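Tapis de travail gris Stodach : l'avis après quelques mois d'établi

Par Baptiste Royer - 2026-01-16
Temps de lecture : 2 min

J'ai acheté le tapis en juillet chez Kotport pour remplacer un vieux Roussel dont les bords rebiquaient. Je m'en sers pour démonter et trier de petites pièces mécaniques : pignons, rondelles, bagues. Il est vendu comme une surface textile à poser telle quelle, sans colle ni fixation.
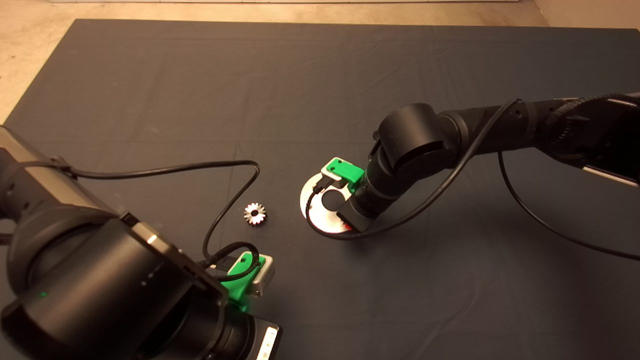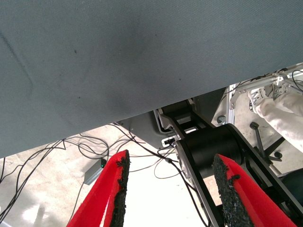
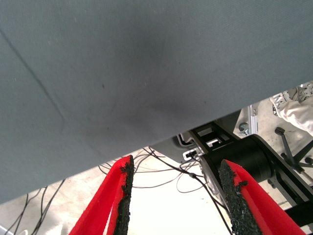 Le tissage est fin et régulier. Une pièce métallique posée à plat ne glisse pas quand on pousse celle d'à côté, et c'est ce que je demandais en premier. Le gris est assez sombre pour qu'un petit engrenage se repère tout de suite, sans reflet gênant sous une lampe forte.

Les plis sont le vrai défaut. Le tapis arrive plié dans un carton trop court et les marques restent. Je l'ai laissé deux nuits sous des planches, avec peu d'effet. Un fer tiède à travers un linge fait mieux, mais il reste des lignes. Pour une bague ou un disque, cela ne change rien. Pour des billes, prenez un plateau à rebord.

Côté entretien, le tissu retient les poussières et marque vite. Une brosse à vêtements suffit pour les miettes. Les traces de graisse partent mal - j'ai essayé le savon noir, il reste une ombre.

Le Rernari, que j'ai eu en prêt, se nettoie d'un coup d'éponge mais les pièces y roulent davantage. Je garde le Stodach. Note : 8 sur 10.

Commentaires (3)

marco_etabli
Même souci de plis. Roulé sur un tube en carton, le mien s'est un peu détendu.

Hélène P.
Il peluche au lavage ?

Baptiste Royer
Je ne l'ai jamais passé en machine, seulement à la main. Pas de peluches pour l'instant.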